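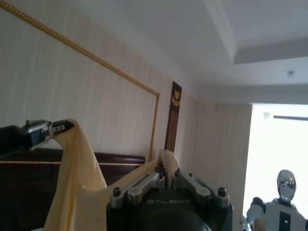
Modeling and Texture Discussion: Object polygon limits in the Harero expansion
Posted in May by Jairo Escobar

Members are asked to comment on the revised limits for custom objects in Wullero. With the Harero expansion, the base allowance for a single decorative object has been lowered, and several items in the shared library no longer load at full detail. The Doolan lighthouse set is the most affected. Of its 77 pieces, 44 now drop to the low-detail version when the player is still inside the same room.

I propose that the library adopt the new limit for all future submissions and that existing sets be revised by their original authors where those authors can be reached. Comments will be accepted until Saturday.

cwhitfield
I do not support the proposal in its present form. The lighthouse set was accepted under the old rules and was tested by members at that time. Asking the author to rebuild 44 pieces is a great deal of work for a problem that appears only on the medium setting. On high, every piece loads as intended. I checked this last night with the lamp room, the spiral stair and both versions of the keeper's desk.

Cletus Whitfield

fotar_mesh
With respect to the previous post, most of our downloads go to players on medium. A stair that loses its railing when the camera moves back two tiles will be reported as broken, and the reports will come to this forum.

I would also note that the stair was built with far more geometry than it needs. The underside of every step is fully modeled and can never be seen in play.

cwhitfield
The underside can be seen if the player removes the lower floor. Several members build their houses in exactly that way. The author asked about this before submission and was told to include it.

Jairo Escobar
Mr. Whitfield is correct on that point. The guidance given at the time was to model all faces. That guidance has been withdrawn for objects placed against a wall but still stands for stairs.

plinthandpost
May I ask whether the limit is applied per object or per lot? I placed 49 copies of the same window from the Doolan set and none of them changed. I then placed one lamp and it dropped at once.

fotar_mesh
Per object. The window is well under the limit. The lamp carries its glass, its frame and its bracket as separate meshes, and these are added together. Merging the bracket into the frame brought my own copy under the limit with no visible difference. I can send the file to anyone who wishes to compare.

cwhitfield
I have compared it. There is a visible difference at the hinge — the shading runs across the joint where it used to stop. Whether that matters is a question of taste, but it should be the author's decision.

plinthandpost
Thank you. I would be content with the merged lamp. I would not want the stair touched.

Jairo Escobar
The proposal is amended as follows. New submissions will meet the Harero limit. Existing sets will remain in the library with a note stating which pieces lose detail on medium. Reduced versions may be posted beside the originals with the author's consent, under a separate file name.

fotar_mesh
I can accept the amendment, although I would prefer that the reduced version be listed first.

cwhitfield
I would prefer that it be listed second. Otherwise I have no further objection.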